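Aligning Gripper Width and Wrist Camera Streams Before Training

Applies to Tresteck 5 and later. You need a recorded session folder, the calibration file for the gripper that made it, and write access to the output directory.

The wrist camera and the jaw encoder run on separate clocks. The recorder stamps both on arrival, so the camera stamps include exposure, readout and transfer time, while the encoder stamps include almost none of it. Left uncorrected, the policy learns to close the jaws late. The steps below estimate the offset for one session and write a corrected copy.

Step 1. Check the raw streams

Run the inspector on the session folder:

tresteck inspect sessions/kitchen_a

The report lists each stream with its sample count, mean interval and longest gap. A gap longer than three mean intervals is flagged. Split the session at any flagged gap before going on. The fit assumes a constant offset, and a dropped block of frames will pull it to one side.

Step 2. Measure jaw width from the images

The width estimator finds the two finger pads by color and fits a line to the inner edge of each. The default profile is blue_pad. If your pads are another color, sample a few frames and save a new profile first.

tresteck width sessions/kitchen_a --profile blue_pad --out width_img.csv

Restrict the search to the lower part of the image with the roi_rows setting. Household recordings contain plenty of saturated color outside the gripper, and anything close to the pad hue will compete with it. Check the mask on a frame with the jaws wide open, where the pads are farthest apart and the region has to be widest.
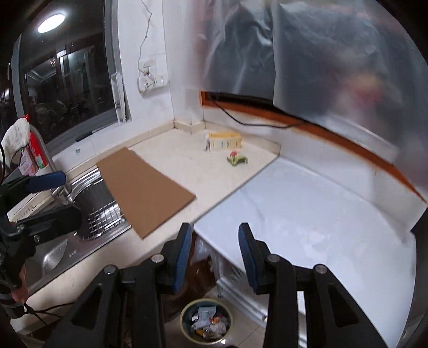

Astell asked whether the region could be dropped altogether once the hue range was narrow enough, and reported that it worked on bench recordings. It may hold under fixed lighting. In homes the white balance drifts between rooms, and a narrow range loses the pads entirely on some frames. Keep the region and leave the hue range at its default.

Blue foam or tape on the mounting rig will also pass the color test. Set min_row_span so that a blob must reach into the jaw region, and turn on pair_only, which rejects any frame without one candidate on each side.

Step 3. Fit the offset

tresteck align width_img.csv encoder.csv --window 168 --max-lag 10

The window is in frames. The fitter resamples the encoder trace to the camera rate, takes the first difference of both signals and searches for the lag with the highest correlation. Windows with no jaw motion are skipped. If fewer than 5 windows survive, the command exits with an error and writes nothing.

Step 4. Read the result

The output gives the median lag in milliseconds and the spread across windows. On the Vurkville recordings the median was about 144 ms. A spread larger than one frame interval usually means a missed gap in Step 1. A lag that sits exactly on the max-lag limit is not a fit. Raise the limit and run again.

Step 5. Write the corrected session

tresteck shift sessions/kitchen_a --lag-file lag.json --out sessions_aligned/

Only the camera stamps change. The original folder is left as it was, and the lag is stored in the metadata of the new one. Do not run shift on a folder that already has a lag entry. The command warns but does not stop.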